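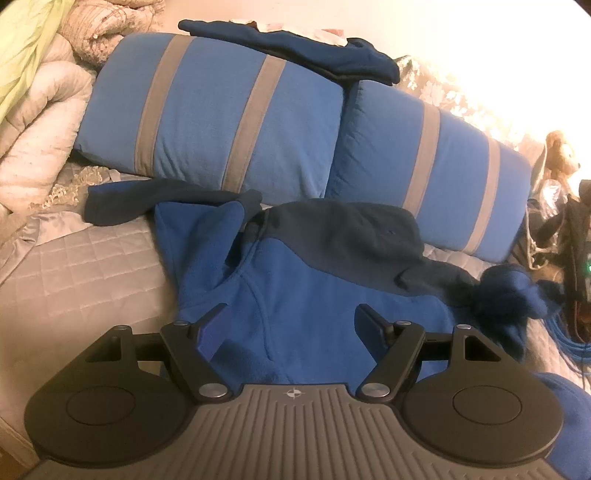 Inicio > Casa > Orden y ropa

Publicado el 26 de enero de 2022
Imprimir | Enviar por correo electrónico

Guardar la ropa de abrigo sin volverse loco

Llevaba desde antes de Navidad aplazando el dormitorio. El armario cerraba mal, la mitad de las perchas tenía dos prendas encima y los forros polares acababan siempre encima de la cama, que es el peor sitio para dejarlos si uno piensa dormir en ella. El fin de semana pasado lo saqué todo y lo volví a guardar de otra manera.

Empiezo siempre por los forros. Ocupan mucho, resbalan de la percha y doblados a lo loco se convierten en una bola. El azul y gris lo extiendo sobre la cama con la cremallera subida, meto las mangas hacia dentro, doblo los lados y enrollo desde abajo. Queda un rollo que cabe de pie en un cajón hondo. Antes los apilaba y cada vez que quería el de abajo se venía abajo la pila entera.

Las almohadas me dan más trabajo. Las de rayas, azules y topo, las quito de en medio cuando puedo, pero en esta habitación no hay silla ni sitio en el suelo, así que se quedan en la cama y hago montones alrededor. No es cómodo. La funda la lavo a 30 grados... en teoría. En la práctica, con lo demás.

Compré cajas de tela de Mosiline, 4, de las que van debajo de la cama. Dos son para mantas y ropa de cama de repuesto y dos para lo de verano, que no voy a tocar hasta junio. La tapa es blanda y se hunde un poco si pones peso encima, pero debajo de una cama da igual. También tengo una bolsa Plosell de las de vacío, de hace unos años, que ya pierde aire. Aguanta casi 6 semanas plana y luego se va hinchando. Para un edredón me sigue valiendo.

La ropa pequeña de los niños va aparte, en una cajonera Kidside del pasillo. Lo que ya no les sirve lo meto en una bolsa grande y, cuando se llena, la bajo al contenedor. Antes guardaba cosas «por si acaso» - un error, porque luego hay que volver a revisarlas todas.

Lo que no he resuelto son las cosas sueltas que aparecen al vaciar un armario: pilas, un metro de costura, cargadores, botones. De momento están en una caja de zapatos encima de la cómoda. Seguramente seguirán ahí en junio.

Tardé toda una mañana y parte de la tarde. El armario ya cierra. Me falta el altillo, con las maletas y los sacos de dormir, y eso lo dejo para otro día.

Archivado en: Casa, Armarios, Ropa de invierno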